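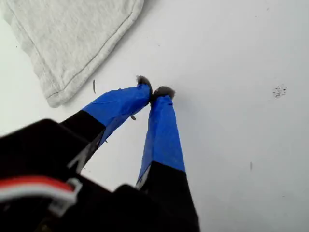
桌子先空出来,再谈叠衣服(讲稿,自己看的版本)

阅读时间:12 分钟

开场慢一点,等后面找座位的人坐下来。先问好,谢谢大家肯在下班以后过来,外面还下过雨,鞋子湿的朋友把伞靠在门边就行,地滑一点没关系,散场以后我们会拖。

然后从我外婆讲起。我外婆叠衣服是在床上叠的,一边叠一边骂我舅舅,骂完一件叠完一件,等她把柜门关上,舅舅的事也就过去了。我小时候觉得叠衣服就是这么一回事:要有一张床,要有一个人可以念叨。后来自己搬出来住,床上堆着干净衣服,晚上要睡觉就把它们抱到椅子上,早上要坐椅子又把它们抱回床上,这样来来回回能过一个星期。讲到这里看看台下,肯定有人在笑,笑的人就是家里也有这把椅子的。可以问一句:您家那把椅子现在上面有几层?让他们自己说两句,别急着接话。

所以今晚我想讲的第一件事很小,就是桌子。我们在 Cilau 做旧衣整理,用的是一张白桌面。刚开始用的是深色的旧桌子,深色桌子上放深色裤子,线头、纸屑、口袋里掏出来的碎东西全都看不见,叠进去了也不知道。换了白桌面以后,眼睛一下子舒服多了。桌上有几粒小黑点、小碎屑,一眼就看得到,拿手一抹就走。家里没有白桌子的,铺一条旧床单也可以,浅色的就好,花的不太行,我试过一条印满小雏菊的,叠到后来我一直想去捡那些雏菊。

(喝口水)

第二件事,一次只摆一件。我知道这句话听起来像在哄小朋友,可是大部分人的毛病都在这里:把一整筐往桌上一倒,心里先就累了。我们那边的做法是筐子放在脚边,桌面上只留正在叠的那件,叠好的往远处的角上推一推。浅灰的针织料子叠好了放在角上,旁边一大片都是空的,看着就让人愿意去拿下一件。这一点我讲过好多遍,讲到 Bożena Szczepańska 每次听我开口就先替我把话说完。她今天也来了,坐在靠窗那边,等一下示范的时候请她上来。

接着讲针织的料子。T恤、薄开衫、秋衣,这些软的东西最不听话,你把它对折,它自己又歪出去一点,你去拉那一头,这一头又皱了。我的建议是先不要急着折,把它铺在桌上,手掌从领口往下慢慢抹过去,像给小孩子拍背那样。抹平了再折。折痕不用压得很死,软料子压死了反而有一道印子,穿出去像快递刚拆开。

这里可以岔开讲一下 Benavides 洗衣店的老板娘。店就在我们隔壁那条街,她烘出来的衣服总是比我家里晾的好叠,我问过她有什么窍门,她说没有窍门,就是拿出来的时候抖一下,趁它还有一点温。我回家照做,抖得满屋子都是猫毛。好吧,猫毛的问题今晚不讲,会后有人想聊我可以陪着聊很久。

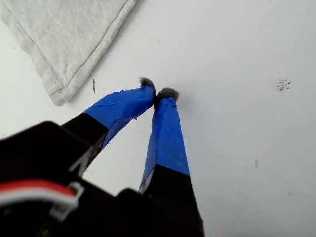

那么折的方向呢,常有人问是先折两边还是先对折。我自己的习惯是袖子先收进来,再从下往上折,领口留在外面,这样放进抽屉里一拉开就知道是哪一件。也有人喜欢卷的,卷起来也很好,出门旅行我也卷。家里如果有两种习惯的人,我劝你们各管各的抽屉,别去纠正对方,为了一件秋衣吵架实在太不划算了。我先生是卷派,我是折派,我们的抽屉挨在一起,相处得比我们两个人还好。

有一种情况要单独拿出来说,就是衣服叠完以后长长短短,怎么码都不齐。这时候不要去怪手笨,先看看是不是折的时候没有一个固定的宽度。Jhosep Carhuamaca 刚来帮忙时,叠出来的每件都不一样大,他急得满头汗,后来自己剪了一块硬纸板,比着纸板的边来折,两天以后纸板就不用了,手已经记住了。我很喜欢这个办法,因为它便宜,鞋盒盖子就能剪。大家回去可以量一下自己的抽屉有多宽,照着抽屉来剪,别照着我的剪,我的抽屉是很怪的尺寸,是从前房东留下来的。

(这里如果时间够,请 Bożena 上台,让她叠一件给大家看。她手快,记得提醒她慢一点。她叠的时候我不要在旁边抢着讲,上次就是我一直讲,后排的人后来说根本没看到她的手。)

示范完以后回到标签。标签这个东西,我以前从来不留意,叠进去就叠进去了。可是旧衣整理里它很有用,尺码、能不能机洗都写在那里,叠的时候让它在边上露出一点点,后面的人就省得再翻开。在家里当然没这么讲究,不过如果家里有两个身材差不多的孩子,衣服总是穿混,你可以试试看让标签朝外,或者在标签上用洗不掉的笔点一个点,一个孩子点一种颜色。写名字也可以,就是孩子大了会不好意思。
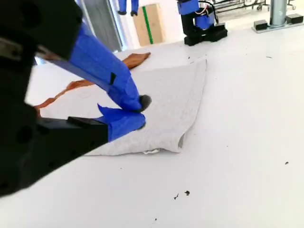 Cilau 旧衣整理组 · 讲座与分享

讲到叠放。灰色的衣服在上面,棕色的一块布垫在下面,一头从左边伸出来,另一头从上边翘出来,很多人家的抽屉一打开就是这副样子。两样东西各自都没什么问题,放在一起就有点你挤我我挤你。我的做法是小的单独放,围巾、方巾、抹布一类,给它们一个盒子,不要塞在衣服底下当夹层。塞在底下的东西有一个共同的命运,就是到了要用的那天你完全想不起来它在哪里,然后又去买一条新的。我家里现在有好几条一模一样的棕色围巾,都是这么来的,说出来有点丢人。

盒子用什么都行。Skernel 那边送过我们一批布面的收纳盒,软的,可以压扁,我们用到现在。家里的月饼盒、饼干盒也很好,只是铁的开合声音大,半夜找袜子会把全家吵醒。

再往下讲颜色要不要分。说实话这个看个人。按颜色排当然好看,拉开抽屉像色卡一样,可是你要有力气一直维持。我更愿意按"什么时候穿"来分:在家穿的、出门穿的、要见人穿的。最后这一类通常最少,也最皱,挂起来比较好。台下要是有人问睡衣算哪一类,就说算在家穿的,除非您穿着睡衣见人,那我也很佩服。

(看一下时间。如果超了,下面 Wister 那一段可以短讲。)

Wister 是我们四月份去过的一个小区,在他们的活动室里办了一次旧衣集中整理。那天的账我记得很清楚,一共收进来 1,648 件,从婴儿的小袜子到很厚的呢大衣都有。早上看到那一堆,我心里其实是有点发慌的,嘴上还要说没事没事,慢慢来。后来大家就是照我前面讲的那样,脚边放筐,桌上放一件,叠好往角上推,推满了就有人来收走。中间也聊天,聊得比叠得多,有一位阿姨一边叠一边讲她当年怎么改裤脚,旁边的人都停下来听。我没有去催,我觉得那也是整理的一部分。天黑以前叠完了大约 2 个大书架的量,剩下的第二回再去。

在 Wister 我还学到一件事,就是不要替别人决定留不留。有位先生拿来一件领口已经松了的旧毛衣,放在桌上叠好,想了想又拿回去,过一会儿又拿来,再拿回去。最后他抱着它回家了。我们只是帮他叠好,叠得方方正正,让他好拿。诸位回家帮父母整理的时候也请记住这位先生,老人家的抽屉里总有几件我们看着没用的东西,先叠好放回原处,下一次再问。

接下来是大家最关心的:多久理一次。我的回答可能让人失望,我没有固定的日子。衣服晾干收进来,当天能叠就当天叠,叠不完就把没叠的放回筐里,不要放椅子上。这一条我讲得最严厉,请大家原谅我。椅子是给人坐的,您辛苦一天回家,总要有个地方坐下来。筐子里皱一点没有关系,明天抹一抹就平了。

讲一讲孩子。三四岁的小朋友可以叠手帕和毛巾,对折,再对折,歪了不要当着他的面重叠。等他睡了也不要重叠,他第二天会看的,我女儿就看了,而且记了我很久。大一点的可以叠自己的T恤,给他一块纸板,让他觉得这是个手艺活。叠完一小摞,让他自己抱去放进抽屉,路上掉一两件也由他。

(问答前留一点空白,让大家站起来活动活动。)

常被问到的几个问题先写在这里,免得临场忘记。

带帽子的卫衣怎么叠:帽子往前翻下来,铺平,当作衣服的一部分一起折进去。也有人把整件衣服塞进帽子里,圆鼓鼓的一团,孩子们很喜欢,我不反对。

很滑的料子怎么叠:垫一张薄纸一起折,或者干脆挂起来。

内衣和袜子:各有各的小盒子,不用叠得多漂亮,放得进去、找得出来就可以了。袜子不要翻口套成球,松紧会松。

叠好的衣服要不要放樟脑:我自己不放,怕味道。我外婆放的,所以她的毛衣一拿出来我就想打喷嚏,到现在闻到那个味道还是会想起她骂舅舅的声音。

如果有人想来帮忙,请散场后找 Jhosep 留个联系方式,他站在签到的桌子那里。不需要会叠,来了自然就会了,带一个水杯就好,我们那边的杯子不太够用。纸板也可以现场领一块,边上有点毛,小心别刮到手。

最后再谢谢大家一次,谢谢借我们场地的朋友,谢谢 Bożena 的示范。提醒大家拿伞。后排窗台上有一条没人认领的围巾,是上回落下的,认得的人请带回去。

更新于 5/31/23

联系我们 | © Cilau 旧衣整理组 | 返回顶部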